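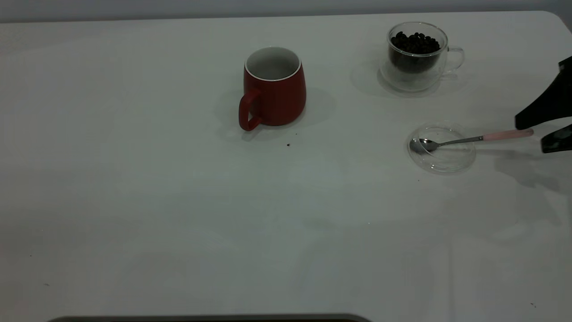 Gristero two-finger gripper at a spoon handle, table setup with mug, glass cup and saucer.

Gristero Table Handling Kit

The Gristero kit is a two-finger gripper with a set of working rules for handling of small household items on a table. It is made for laboratories, training rooms and test kitchens where people sit or stand near the arm. The gripper can be bought alone, but we recommend to take it together with the rule book, which was written by Shirley Clegg and Chin-lung Yen at our Tunddale workshop.

What is in the box

Gripper with two black fingers
Mounting plate and screws
Cable, 2 meters
Rule book, 82 pages, printed and as a file
Set of check cards for the operator

The arm, the table and the tableware are not included.

Good practice for thin and breakable items

The rule book is divided by type of object. Customers ask most often about chapter 4, so we give a part of it on this page.

A spoon is taken by the handle and never by the bowl. Before the fingers close, they must be open wider than the handle and the handle must point into the gap. When the spoon lies in a saucer, lift it straight up first and move sideways only when it is free from the rim. If you pull the spoon sideways too early, the saucer will travel with it.

Clear glass on a white table is difficult for many cameras. A glass saucer shows only its thin edges and a few reflections. Enter the position of such items by hand at the start of the shift, and check it again after each stop. Do not trust an automatic detection of clear glass before it passed the full test from chapter 7.

Cups with contents, for example coffee beans, are kept out of the path of the arm during the spoon task. Teach the path so that the gripper does not pass over an open cup. For mugs, write down in which direction the handle is turned, because the approach is different for each side.

Crumbs and specks on the table should be wiped away between series. They do not stop the gripper, but a small hard piece under a saucer can make it rock.

Rules for people near the table

One operator is responsible for one table, and the name is written on the check card.
The emergency stop must be in reach of the operator's free hand.
Hands stay off the table while the arm is enabled. To move a cup by 1 centimeter, you also have to disable the arm.
Teaching of new positions is done at reduced speed.
Visitors stand behind the line on the floor.
Broken glass is removed with brush and pan after power is off.

These rules do not replace the safety regulations of your country or the manual of your arm. A risk assessment of the complete work place must be made by the user. If our rule and your local rule are different, please follow the more strict one.

Daily check

The check takes around 11 minutes. Look at both finger tips for cuts and for pieces of glass. Open and close the gripper without object, then with the test bar. Clean the flat inner faces with a soft cloth, without solvent. Sign the card and keep it with the machine log.

Training

Howard Catterall gives a one-day course in Tunddale and, from December, also in Gultuston. The course is for up to 23 persons and includes the operator card. Please bring closed shoes.

Ordering and questions

Single finger pairs, cables and extra rule books can be ordered separately. For a translation of the rule book ask Sandra Dunmore in the sales office. When you write to us about an existing kit, please give the serial number from the mounting plate and the edition of your rule book, it is printed inside the back cover.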